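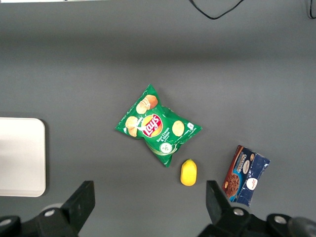 # 抓取工位设备采购相册,以及它背后的那张表

十二月之前要把下一年的设备单子交上去,所以这一页的字比平常多。只想看图的可以看完就走,想知道钱去了哪里的请继续往下翻。

我们这个工位做的事情很朴素:把零食一类的小件从桌上拿起来,放进托盘。说给家里人听,家里人问这个要多少钱,我报了个数,对方沉默片刻,说他可以来拿,午饭管饱就行。这个报价我至今没有找到合适的理由拒绝,只能说采购流程不支持。

**腕部视角,灰色台面。** 乐事酸奶油洋葱味一袋,黄色柠檬状小件一个,巧克力饼干一包,左边白色托盘还空着。两根黑色手指在下面等着。

以下各条按预算表的顺序排,不按重要性排。预算表的顺序是按谁先来催排的。

## 手臂

手臂是 Usov 的,整张表里最贵的一行,也是讨论得最少的一行。这里面有个规律:金额越大,大家越觉得一定有别人认真看过了。会上 Usov 那一行念完,全场点头,用时不到喝一口水。接着我们为一盒扎带讨论到饭点。

明年不换手臂,只续保。续保合同有两种,一种包上门,一种包邮寄。包邮寄的那种便宜很多,条件是您自己把手臂拆下来,装进原厂箱子。原厂箱子当年谁都嫌占地方,已经不在了。我们选包上门的。

如果您也在挑手臂,销售会先讲负载。负载当然要看,可我们整天抓的是薯片。薯片这种东西,袋子里一大半是空气,负载指标在它面前毫无用武之地。我更愿意把时间花在问清楚这几件事上:

- 控制柜放在哪儿,门朝哪边开,开门的时候后面的人还出不出得去
- 手腕上能不能再挂一个相机,挂了以后线往哪里走
- 固件升级收不收费,不升级会不会每天早上弹窗提醒
- 报价里的“标准配件”具体包括哪些,请对方一条一条写下来

最后一条最值钱。第一次采购时我们没问,收到货才发现连接法兰属于“推荐配件”。没有法兰的手臂和没有法兰的晾衣架,在功能上很接近。

## 夹爪

夹爪主体用的是 Jemetti,两指平行,老实本分,没有出过大毛病。小毛病都出在手指上。

手指是消耗品,这句话我写在表格备注里写了几年,每年都有人把备注列隐藏掉。一副替换手指281欧元,单看不算什么,但它总是在季度末坏,那时候零星采购的额度已经用在了别的紧急事项上,比如一台新的咖啡机。

Burgi Gruber 管机械这一块。她的意见是把手指从“维修”挪到“耗材”,因为耗材可以一次批一年的量,维修每次都要附事故说明。我写过一份事故说明,内容是手指用久了,磨损了。退回来的批注问:是否可以避免?我回答可以,只要不使用。这份说明后来通过了,大概也没有别的办法。

明年的申请:

| 项目 | 数量 | 归类 | 现状 |
|---|---|---|---|
| 替换手指 | 六副 | 耗材 | 已报,等批 |
| 指尖软垫 | 一盒 | 耗材 | 被问过是不是鞋垫 |
| 安装螺丝 | 一袋 | 低值 | 批得最快 |
| 吸盘套件 | 一套 | 设备 | 推到下半年 |

吸盘那一行要多说两句。袋装食品这一类,很多同行用吸盘,我们也试着借过一套。袋面平整时它很神气,袋面皱起来以后它就开始叹气,是真的有声音。吸盘还要气源,气源要空压机,空压机要一个隔音的角落,隔音的角落要搬走一个书架,书架归另一个部门管。一套吸盘的真实成本里包含了这整条链子。供应商的报价单上只有吸盘。

## 相机

相机是 Rind 的。选它的理由写在评估报告里,一共四页,总结起来是它最轻。装在手腕上的东西每重一点,手臂那边的参数就要重新调,重新调就要人,人比相机贵。

采购相机的时候,大家喜欢在分辨率上较劲。我劝过,没劝住,于是第一版方案里写了一台参数非常漂亮的型号,附带一根粗壮得像浇花水管的数据线。Burgi 拿着那根线在手腕关节上比划了一下,把它放回盒子里,封好,退货。退货运费我们出。

所以请在表里给线缆单独开一行。线缆、线夹、护套、备用线,加起来也许只是相机价格的零头,但它们决定这台相机能不能用满一年。拖在台面附近的线尤其要想好去处,手臂对线没有感情,路过就带走。

## 台面和托盘

灰色哑光台面,采购单上写的是“工作台附件(灰)”。括号里的字是我坚持加的。上一次没写,送来一块亮面的,灯一照像溜冰场,相机看什么都带一个光斑。供应商很客气,说颜色没错。颜色确实没错。

托盘目前用白的。有人提过换成厂里统一的蓝色周转箱,显得正规。我不反对正规,只是周转箱比托盘深,手腕伸进去以后转身困难,改箱子还是改动作,哪一个都要排工时。这一条先挂着,标注“待讨论”。我们的表里“待讨论”已经有了自己的一个分页。

## 测试物品

这一行每年都被审计圈出来。

申请内容:薯片、饼干、其他小件,用于抓取测试。审计意见:疑似福利。

Adi Goh 负责跟财务来回写邮件,他的耐心是我们团队被低估的资产,可惜不能折旧。他第一次解释说,零食的包装软、会皱、会反光,正好是仓库里难拿的那一类。财务回复:能否用木块代替。他第二次解释说,客户不卖木块。财务回复:请提供客户不卖木块的证明。

后来的做法是把测试物品按批次登记,每批贴标签,用坏了拍照核销。流程上没有漏洞了,代价是一袋薯片的管理成本远远超过薯片。登记表上有一栏叫“处置方式”,可选项为报废、转让、其他。我不评论“其他”被选了多少次。

给后来的人几条实用的:

1. 买成箱的,同一批次的包装印刷和充气程度比较接近,换批次时记一笔。
2. 包装会改版。改版不会提前通知您。
3. 水果一类用仿真的,真的放久了会自己改变尺寸。
4. 把测试物品锁起来。钥匙不要挂在柜子旁边的钩子上。

第四条是有来历的,涉及到的同事已经调岗,和此事无关。

## 集成和安装

集成商是 Drarnley。他们的方案书做得漂亮,封面有一条手臂迎着朝阳。报价分三段:设备、安装、“其他现场服务”。第三段占一行字,金额810欧元,我打电话问包含什么,对方说主要是现场的其他服务。

追问之后得到一张清单,里面有停车、工具运输和一次“客户侧培训”。培训我们要了,停车也认了,工具运输谈掉一部分。这个过程花了我两个下午,按我的时薪算,基本打平。但原则问题不能只看钱,至少在报告里不能这么写。

关于交期:Drarnley 说六周。我在计划里写的是六周,在心里写的是另一个数。设备到了以后还有验收、接地检查、安全围栏签字、网络端口申请。端口申请表要填设备的“常用使用人”,我填了手臂的型号,系统要求补充工号。现在它用的是我的工号,每个月会收到一封提醒我做信息安全培训的邮件,它一次都没去过。

## 审批门槛

我们这里单笔超过1,000欧元就要多一级签字。这条规定的效果是,本部门所有采购都自然地生长到九百多就停了,像某种修剪过的灌木。

拆单当然不允许。允许的是“分阶段采购”。两者的区别在于后者有甘特图。

我个人的建议是不要为了躲一级签字去拆,尤其是夹爪和相机这种要互相配的东西。第一年我们就这么干过,支架归这一单,转接板归下一单,中间隔了一个财年,等转接板到货,支架的孔距已经改版。两样东西都是全新的,都没有问题,就是装不到一起。它们现在并排放在架子上,在固定资产里还能折旧好一阵子。

## 表里没有位置的钱

每年编完预算我都会另外列一份没有科目可归的支出,今年的如下,欢迎同行补充。

- 等待的时间。设备没到,人已经到了。
- 重新标定。挪一次桌子就要来一遍,而保洁每周都要挪一次桌子。我们和保洁谈过,现在改成他们绕着走,地面上有一圈很明显的分界。
- 参观。每来一批客人,工位就要停下来收拾线,演示一遍抓柠檬,再解释一遍为什么不抓真的杯子。客人走后线会恢复原状,速度很快。
- 旧设备的去处。买新的要签三个字,扔旧的要签五个。

还有一笔我想报“预备金”,Adi 劝我写成“技术风险应对”,说前者听着像没想清楚,后者听着像想得很清楚。金额一样。他是对的,后者批了。

## 明年的单子,目前的版本

续保留着,手指按耗材走,相机加备用线,吸盘下半年再议,测试零食维持原额度。第二条手臂写进去了,又划掉了,又用灰色字写进去了。Burgi 说灰色打印出来看不见,我说这正是现阶段合适的力度。

表格的最新版放在共享盘,文件名带“最终”的那个是旧的。请看文件名带“最终改”的。有意见的请在提交前发给 Adi,他会转给我,我会放进“待讨论”那一页。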